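Keeping the Floors at Erevstead

The reading rooms at Erevstead have been open to the public for 76 years, and much of the furniture in them is older than that. Responsibility for its care rests with Evie Naylor, head of collections care, who spoke with the Erevstead newsletter in January as the winter closure was ending.

"Most of what we do is cleaning," Naylor said. "Visitors imagine repair work, and there is some, but a table that is dusted properly each morning will need very little from us."

The house holds 3000 catalogued objects. Tables and desks receive the heaviest use, and Naylor has asked that the staff stop applying polish to them. Earlier practice called for a fresh coat every month. "The old wax built up and went cloudy," she said. "We spent most of last year taking it off the desks in the east room, and we are still learning what the wood under it looks like."

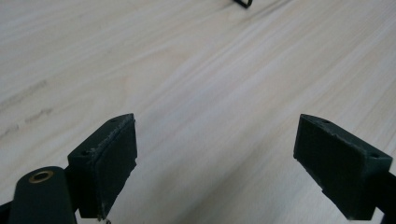 Light and Air

Naylor considers daylight the most serious concern for pale woods. Blinds in the south rooms are now lowered at 7 each morning, before the sun reaches the windows, and raised again when it has passed.

Rizwan Bajwa, who manages the building, oversaw the change. He acknowledged that it was not popular with every reader. "People come here for the view of the gardens," he said. "We have moved a number of chairs to the north side, where the blinds can stay open all day."

Humidity is recorded in each room, and the heating is kept low through the winter. Bajwa said that the present boilers, installed in 2000, are difficult to adjust in small steps. A replacement is under review.

Readers who notice a loose joint or a lifting edge are asked to inform the front desk and to leave the piece as they found it. Naylor said that small fragments should be handed in as well. "We can put back almost anything we are given," she said.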